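Dristell Laundry and Towel Hire

Home
What we do
About us
Prices
Find us

About us

We wash towels. Other things too, but mostly towels. Hand, bath, gym, salon, beach, kitchen, dog. If it goes round a neck or hangs off a rail we've probably had it through.

Been meaning to rewrite this page for ages. The old one still said we did curtains (we don't, sorry, please stop bringing curtains).

How we started

Dristell began with two machines in the back half of an old tile shop on Jistska Lane. The front half was still selling tiles. You had to walk past the grout to drop off your washing, and people did, which we took as a good sign. First regular customer was a hairdresser over the road with a bin bag of black towels and no time. Then the hairdresser next to that one. Then a swimming club.

For a while it was wash, dry, stuff back in the bag. Cheap and quick. Towels came back clean but looked like they'd slept in a hedge, and the salons were refolding every one before they could put them on the shelf. One of them told us so, quite sharply, on a Thursday with a queue behind her. So we started folding. Properly folding. That's really when this turned into a business and not just a room with some machines in it.

When the tile people moved out we took the front as well. Window, counter, proper shelves, a kettle. A few years on we took over the round from Herrero Linen when they shut up shop, vans and all, and a good many of their customers are still with us. If you were a Herrero customer and still have their blue bags, keep using them, they're better bags than ours.

What we do now

Wash and fold, by the bag. Drop off at the counter or we collect.

Towel hire for salons, gyms, guest houses and small pools. You get a set number of clean ones, we take away the dirty ones, nobody has to own a tumble dryer.

One-off jobs. Festivals, swimming galas, a wet weekend camp. Ask early please. June fills up by about Easter.

Lost and stained. Hair dye, fake tan, massage oil, clay. Can't promise but will have a go, and we'll tell you before we bin anything.

No curtains. No duvets bigger than a double. No rugs, no horse blankets (we tried one).

The folding

Where most of the time goes, so it gets its own bit.

Everything gets folded flat on a table. Not against the chest, not in mid air. The tables have a cloth over the top so the towel doesn't skate about while you're squaring it up, and it's a dark one in the main so you can see fluff and loose threads. Cloths get changed when they get linty. Towel goes down, gets smoothed from the middle outwards with the flat of the hand, corners pulled out, hem checked. Then it's folded.

Our ordinary fold is called the Prilto. Silly name, it was the make of an old shelf unit in the shop and the fold was worked out to fit that shelf. Long sides in to the middle, over once, then in thirds so you end up with one soft rounded edge facing out and no hems showing. Stacks straight. Doesn't flop. The shelf went to the tip years back but the fold stayed.

Hand towels are simpler, half and half again. Bath sheets take a bit of arm. Small flannels are the slowest thing in the building for their size and everyone on the tables would tell you the same.
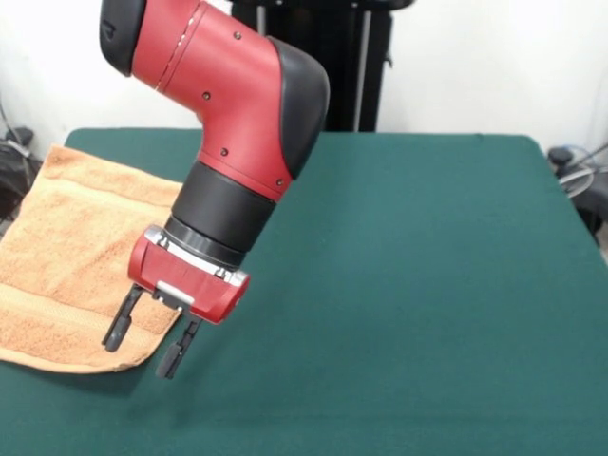 What's the best way to stop towels going stiff?

Use less detergent than the packet says and leave out the fabric softener, as both leave a coating that builds up over time. Give the towels a good shake before they go in the dryer or on the line, and another when they come off. If they've already gone hard, one wash on warm with no powder and a cup of white vinegar in the drum normally sorts it.

We get asked that most days at the counter. Second most asked is how often you should wash one, and we'd say every three or four uses if it's hung up to dry properly in between, sooner if it's lived on the bathroom floor or in a gym bag.

Colours

We sort by colour and then by owner, every load. White is most of what comes through. Salons like black or a sort of chocolate. The pools and clubs go bright so that people don't walk off with them: orange, yellow, a turquoise that has never once matched between batches. Orange is a good colour for it, you can spot one across a car park.

New brights are washed on there own for the first few goes. They bleed. Reds and oranges worst, and they also drop a lot of lint the first couple of times round. After that they calm down and can go in with the rest of the colours. If you've bought new ones and want them in your usual bag, tell us, or put a note in. A peg on the handle works as well, we know what the peg means.

Who works here

Five of us in the shop and on the tables, plus the drivers. Most people do a bit of everything, though there are fast folders and there are people who are better with the machines, and we try not to swap them on a busy morning. New starters spend their first week on hand towels. It's not very glamorous but you learn what a square corner feels like and your shoulders get used to the height of the table.

Which we raised, by the way. The first tables were old kitchen ones and everyone had a bad back by lunch. They're on blocks now. Should have done it sooner.

We pay above the minimum, hours are set two weeks ahead and we don't do Sundays. The radio is by rota. If you fancy joining us, call in and ask at the counter, we don't really advertise. Mid afternoon is best, mornings are mad.

Where it all goes

We supply some 353 towels a day to the hire customers in an ordinary week, more in summer, a lot less in the dead bit of February when we get the machines serviced and the floor painted. Wash and fold is on top of that.

Worn out hire towels don't go in the bin if we can help it. Once the hem's gone or the middle's thin they get cut down for cleaning cloths, which we sell in a bundle at the counter, and the really tatty ones go to the animal shelter out past the ring road. They'll take any size, clean, no strings or loops hanging off. If you've got your own to give away leave them with us and they'll go along with ours.

Water: we reuse the last rinse for the first wash on the next load. Heat from the dryers warms the drying room at the back, where the delicate bits hang. Saves a fair amount on the bills. We're not going to pretend a laundry is a green business but we do what we can without putting the prices up.

When things go wrong

They do. Socks turn up in gym loads, a set goes in the wrong van, somebodys good white bath mat comes back slightly pink. Tell us within a few days and bring the ticket if you've still got it. If it was us, we'll put it right or pay for a new one. We keep an odd box under the counter for anything that comes out of a machine and can't be matched, mostly single socks, one christening bib, some very nice swimming goggles. Have a look through next time you're in.

Please check pockets on dressing gowns. One tissue can do a whole load. Lip balm is worse.

Coming in

We're still on Jistska Lane, same door, the green one is the flat upstairs so don't ring that. Parking outside for a few minutes is fine while you unload. Counter opens at 7.30 and last bags for next day need to be in by 5. Anything after that goes to the day after, and pleading doesn't help, the machines are full by then.

Collections are mornings for trade and evenings for homes. Leave the bag where the driver can reach it, name on the outside, and knot it please, drawstrings on their own come undone in the van.

Price list is on its own page now. Hire customers should ring for a quote as it depends on how many and how far. We answer the phone when we can hear it over the dryers, so if it rings out, try again in ten minutes or so, or leave a message and someone will get back to you after the morning loads are out.

Prices
Find us
Leave a message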